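Pet Talk Forum > Dogs > Toys, Chews and Boredom

Thread: "Indestructible" plush toys, is anyone still falling for this?

marrowbone_moll
Posted Monday, 7:42 pm

Right, I'm going to have a moan. Latetti have started doing a "tough plush" range and our local pet shop has a whole wall of it. Chew rating on the tag, four paws out of five, "made for power chewers". I bought the hedgehog. My terrier had the face off it before I'd put the receipt away.

I have now spent more on soft toys for this dog than on shoes for myself and I want to know if any of the so-called tough ones are any different from the ordinary ones. As far as I can tell it's the same fluffy stuff with a different tag and four quid on top. Change my mind.

saltmarsh_lurcher
Posted Monday, 7:58 pm

Can't change it, I agree with you. The paws on the tag mean whatever the company wants them to mean. There's no test that I've ever been able to find. I emailed Latetti once asking what four paws was measured against and got a voucher back.

two_old_spaniels
Posted Monday, 8:10 pm

I'll disagree a bit. We have a Dunus rope-and-plush fox that has lasted since before the younger one was spayed, so well over a year. It's filthy and it has one ear but it is recognisably a fox. I don't think they're all the same.

marrowbone_moll
Posted Monday, 8:14 pm

With respect, you have spaniels. Spaniels carry things. Mine dismantles things. I'd want to see that fox after a weekend here.

two_old_spaniels
Posted Monday, 8:21 pm

You haven't met the younger one. She ate a stair gate.

But fair enough, carrying and shredding are different and I don't think the paw ratings make any difference between them.

henhouse_dave_no_hens
Posted Monday, 8:47 pm

Unpopular opinion: the food shaped ones last longer. Burgers, carrots, bottles and so on. No legs, no ears, no tail, no eyes. There's nothing sticking out to get a grip on. My staffie goes for the limbs every time and once she's got a limb off there's a hole and once there's a hole there's stuffing from here to the back door.

Ketchup bottle type of thing is what I mean. 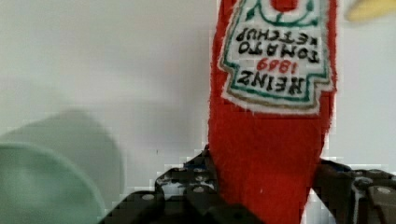
Ketchup, hung the wrong way up. Label's stitched on, fuzz is fuzz.

No idea if that particular one would last and I'm not telling anyone to buy it. It's the shape I'm on about.

saltmarsh_lurcher
Posted Monday, 8:59 pm

I see the logic but I don't buy it. A sewn-on patch is an edge. An edge is where mine starts. He gets his front teeth under it and nibbles like he's eating corn on the cob, and once the patch is up he's on to the fabric behind. I'd take a plain tube over anything with a label on.

henhouse_dave_no_hens
Posted Monday, 9:06 pm

A plain tube is a draught excluder mate

saltmarsh_lurcher
Posted Monday, 9:07 pm

He's had one of those as well.

pebbledash
Posted Monday, 9:30 pm

Does the red dye worry anyone? We had a red lobster and it turned the dog's beard pink, and the cream rug, and the arm of the sofa. The tag said colourfast. I wouldn't have a bright red anything in the house again, whatever shape it is.

two_old_spaniels
Posted Monday, 9:41 pm

Wash it first with an old towel and see what comes off on the towel. If the towel goes pink it goes back to the shop. I do that with all of them now, not only red. A navy whale was the worst we had.

marrowbone_moll
Posted Monday, 9:44 pm

Do they take it back once it's been washed though? Ours wouldn't. "Used item."

pebbledash
Posted Monday, 9:52 pm

They wouldn't take the lobster either and it had only been in the house an afternoon.

kibbleandbits87
Posted Tuesday, 6:15 am

I kept a list. I know, I know. Over the last two years I've bought 13 plush toys sold as tough or extra tough and wrote down how long each took to get a hole in it you could put a finger through. One dog, collie cross, fairly determined.

Best was a Prilum flat duck with no stuffing, 87 days. Worst was a Latetti bear, same evening. The two dearest were both in the bottom half. The cheapest came third, and it was a supermarket sausage.

I'm not claiming that's science. It's one dog and she was younger for the first few. But price told me nothing and neither did the tag.

henhouse_dave_no_hens
Posted Tuesday, 6:50 am

Sausage! Food shaped! I'd like that noted.

kibbleandbits87
Posted Tuesday, 7:02 am

Noted, but the doughnut was second from bottom so don't get carried away. She put her jaw through the hole in the middle and pulled.

henhouse_dave_no_hens
Posted Tuesday, 7:04 am

A doughnut has a handle. Doesn't count.

saltmarsh_lurcher
Posted Tuesday, 7:31 am

The flat duck result is the one I'd pay attention to. No stuffing means no reward for opening it up. Most of them only want the squeaker and the fluff. I reckon you could sew the same duck out of an old towel for nothing and get the same 87 days.

grumblethorpe
Posted Tuesday, 9:18 am

Coming at this from the other side, why are we giving shredders plush at all? Our last dog swallowed a squeaker out of a "vet approved" pig (approved by which vet?) and it cost us £307 before we'd even got to the X-ray. He was fine. I was not fine. Rubber and supervised chews only in this house since then and he's never once looked sad about it.

marrowbone_moll
Posted Tuesday, 9:35 am

Sorry to hear that, sounds awful. I do take them off her when the stuffing shows. But she loves a soft toy, she takes it to bed, she does the whole parade round the kitchen with it when someone comes in. She's never done that with a lump of rubber.

grumblethorpe
Posted Tuesday, 9:49 am

I'm not having a go. Each to their own. I just think "she loves it" is how they get us. The dog would parade a sock.

two_old_spaniels
Posted Tuesday, 10:05 am

Mine do parade a sock. It's usually a good sock.

I think there's a middle way. Plush when you're in the room, put up on a shelf when you're not, and squeaker out before they get it. You can unpick a seam, take it out and sew it back up in ten minutes. The fox has never had a squeaker in all the time they've had it, and they don't seem bothered.

pebbledash
Posted Tuesday, 12:20 pm

Charity shop teddies are 50p round here. If it's going to be in bits by teatime I'd rather it cost 50p.

grumblethorpe
Posted Tuesday, 12:33 pm

Careful with those, a lot of them have hard plastic eyes, and some have beans in the bottom. Check the feet and the bum.

pebbledash
Posted Tuesday, 12:40 pm

Yes, eyes off first, and I give them a squeeze all over for beans. Should have said.

marrowbone_moll
Posted Tuesday, 6:28 pm

OK so where I've got to: ignore the paws, ignore the price, try a flat one with no stuffing, wash it first, squeaker out. I'm still not convinced by Dave's food theory but I'll try a sausage if I see one cheap.

Has anyone had any luck getting a refund out of Latetti on their "chew guarantee"? The small print on mine says it doesn't cover "damage caused by chewing" and I have read that line several times now.

kibbleandbits87
Posted Tuesday, 6:44 pm

Tried with the bear. They wanted a photo of the toy, the tag and the receipt all together. The bear had eaten well into the tag by then, or the dog had. Gave up.

saltmarsh_lurcher
Posted Tuesday, 6:51 pm

You'll get a voucher. For another Latetti.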